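From: Jõgi
To: clorkow-textiles
Date: July 6, 2019
Subject: Re: [clorkow-textiles] Shrinkage in cotton jersey, line dry vs tumble

On the shrinkage thread, the Stumard desk wrote:

> We washed the second batch on the 30 degree programme and the
> length loss was still higher than the supplier's sheet allows.
> Width hardly moved. Is the sheet wrong, or are we measuring
> the wrong thing? We mark the shirts at the collar and hem and
> take the distance with a steel rule straight after drying.
>
> Also, does it matter whether they are folded before measuring?

Both questions have the same root, so I will take them together.

Jersey is knitted, and the loops are pulled long in the direction of the roll when the cloth is finished. The first wash lets them go back. Length drops and width stays put or even grows a little. A length loss with no width loss is what I would expect from cloth that was stretched at the finishing stage. It says very little about your wash temperature. If you repeat the test at a higher setting I think you will see a small further change and no more.

The supplier's sheet will normally quote a figure after the cloth has been left to rest. Yours were measured straight out of the dryer. Warm, fully dried cotton reads short. It takes up moisture from the room over the next few hours and relaxes slightly. Leave the pieces flat overnight in the same room as the rule, then measure.

Folding does matter, though less than people think. A fold held under weight leaves a crease, and the crease shortens the line between your two marks by a millimetre or two. On a single shirt you can smooth that out by hand, but then you are stretching it again. I keep the folded pile for storage and measure only from cloth that has been lying open. 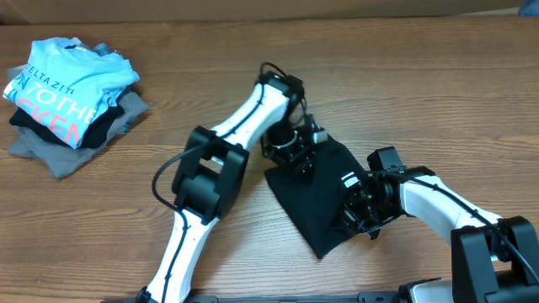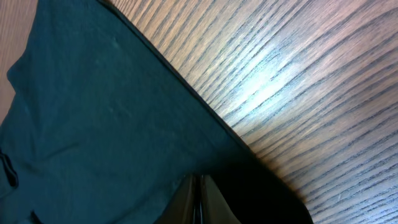
Folded T-shirts in the first; in the second, cloth laid out on the wood, still with a few ripples.

1. Marking

Do not mark at the collar. The rib is a different structure from the body and recovers at its own rate, so you are mixing two results. Put three pairs of marks on the body panel, well clear of the side seams and the hem. Use thread. Laundry pen spreads on pale cloth and cannot be found on black.

2. Load

You did not give the load weight. A half-empty drum gives more tumbling and more shrinkage. I make up every load to the same weight with old cotton sheeting. The Vurkura machine in our room has its own scale, but I don't trust it and weigh separately.

3. Drying

Keep line and tumble results in separate tables – your last file had them in one column, and lot 1098 appears under both without a note. If 1098 was split between the two methods, please say so. Lot 804 looks clean and I would use that as the reference.

4. Reporting

Give length and width as percentages of the original, each pair of marks on its own row, and no averages until the end. State the number of washes. One wash is enough to see the relaxation, but not enough to say the cloth is stable. I go to five.

I have a plain table for this, 70 rows, and can post it to the list files area if it is wanted. The November version had an error in the width column, so please delete any copy you still have.

Jõgi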